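Suspension sag on an off-road bike after a shock rebuild

Posted by Figueiredo22 in Chassis and Suspension

I've rebuilt the rear shock on my 318 trail bike (Grusico body, stock linkage) with new seals, new oil and a recharge to 1000 kPa nitrogen. Before the rebuild, race sag was on spec with the standard spring. It now measures well short of that, and the back end kicks on braking bumps. Preload collar is where it was; I marked it with paint before taking the spring off. Spring is the same one. Linkage bearings were cleaned and greased at the same time. Clickers are back to the book settings.

Is the gas charge high enough to cause this, or should I be looking somewhere else? I don't want to pull the shock again unless I have to. 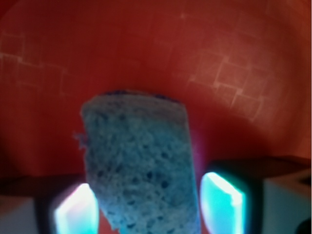 I should add that the linkage bolts were done up with the bike on the stand and the wheel hanging, and that I haven't touched the fork.

Dalva Pimentel

Gas pressure on its own won't do it. The charge acts on the cross-section of the shaft, and on a 16 mm shaft 1000 kPa gives a bit over 200 N at the shock. That is equivalent to a small amount of preload, and you presumably had a similar charge before.

Check for stiction first. Take the spring off (yes, the shock has to come out), refit the shock without it and lift the wheel by hand through its full travel. It should move evenly apart from the gas force and the damping. If it binds, disconnect the shock and lift the swingarm again. If it still binds, the fault is in the linkage or the swingarm pivot. The usual causes are a thrust washer left out, a seal rolled under its lip, or a spacer swapped side to side.

Then measure sag properly. Take one reading after pushing down on the rear and letting it rise slowly, and a second after lifting it and letting it settle. Use the midpoint. If the two readings are far apart, you have friction, and no change to the collar will fix it.

Also check the collar against installed spring length. A paint mark records rotation only — it is easy to end up one full turn out.
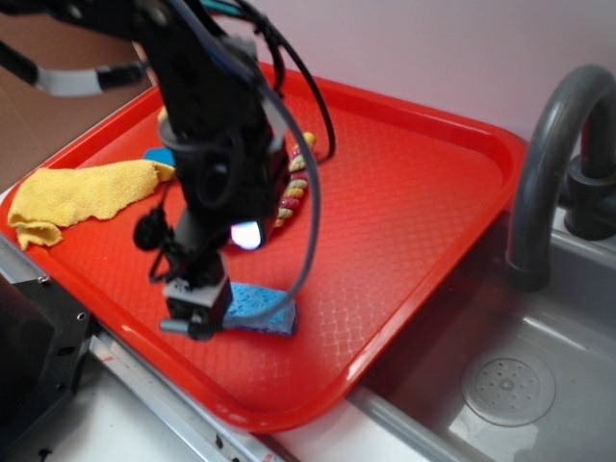 Blue sponge on a red tray

sostum_268

Had the same on mine. Went to a softer spring and it was fine.

Stastetex

A softer spring would hide it. I agree with Dalva on friction, with one addition: look at the shock's lower mount. If it uses a spherical bearing and the seals have gone in crooked, it will grip the sleeve once the bolt is torqued. Back the bolt off, cycle the suspension a few times, then torque it to the manual figure and measure again. Ten minutes, and the shock stays in the bike.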